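Adding memory to an old desktop PC (and tidying up while you're in there)

My old tower had got so slow that I could put the kettle on, make the tea and drink half of it before my email turned up. I nearly bought a new one! Then I priced up some extra memory, which came to 17 pounds from a little second-hand parts shop in Fosley, and decided the old thing could have another few years after all.

If you've never had the side off a computer before, please don't be put off. It's a screwdriver job, and most of your time goes on moving cables out of the way.

Before you start

Find out what sort of memory your machine takes. Look it up by model number, or take one of the old sticks out and bring it with you to the shop (mine has been to Fosley and back twice in a sandwich bag). The notch along the bottom edge sits in a different place on different types, so the wrong sort simply won't go in.

Shut down properly, switch off at the wall and pull the power lead out of the back. Then hold the power button in for a few seconds to drain whatever's left. I take everything else out too, the monitor and the mouse and so on, and lay the case on its side on the kitchen table with a towel underneath.

Getting in

On most towers it's two screws at the back and then the side panel slides off. Put the screws in an egg cup. Touch a bare metal bit of the case before you touch anything else, and keep doing it every so often, particularly if you're a woolly jumper person like me.

Now have a good look before you move anything. The memory sticks are the long thin boards standing upright in a row of slots, and there's a fair chance that a bunch of cables is lying right over the top of them.
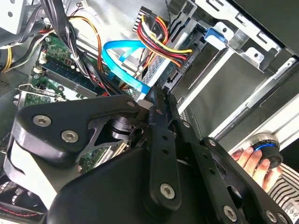
Memory modules in their slots, with the black cables crossing over them.

Don't tug at the cables! Ease the bundle to one side and hold it there with a loose twist tie, or the little wire off a bread bag. If one really must come unplugged, take a photo on your phone first, then squeeze the clip and pull on the plug itself, never on the wires.

Swapping the sticks

Push down the clips at the ends of the slot (some boards only have one that moves) and the old stick should pop up a little. Lift it out by its edges. Line up the notch on the new one, stand it in the slot and press down firmly at both ends until the clips snap back. It takes more of a shove than feels polite. The first time I did it I stopped too soon, and got a blank screen and a lot of beeping.

While you're in there, brush the dust out of the vent holes with a clean, dry paintbrush. I did mine in January and could have stuffed a cushion.

Closing up

Check that every plug you took out is back in and that no cable is resting on a fan. Let the bundle go, tuck it somewhere sensible, then slide the panel on and plug everything in again. The first start may be slower than usual, so give it a minute before you panic.

Next time I'll be having a go at the hard drive, once I've found the other egg cup.

Contact: use the form on the Trenden Home Tinkering page | © Trenden 2024 | Back to top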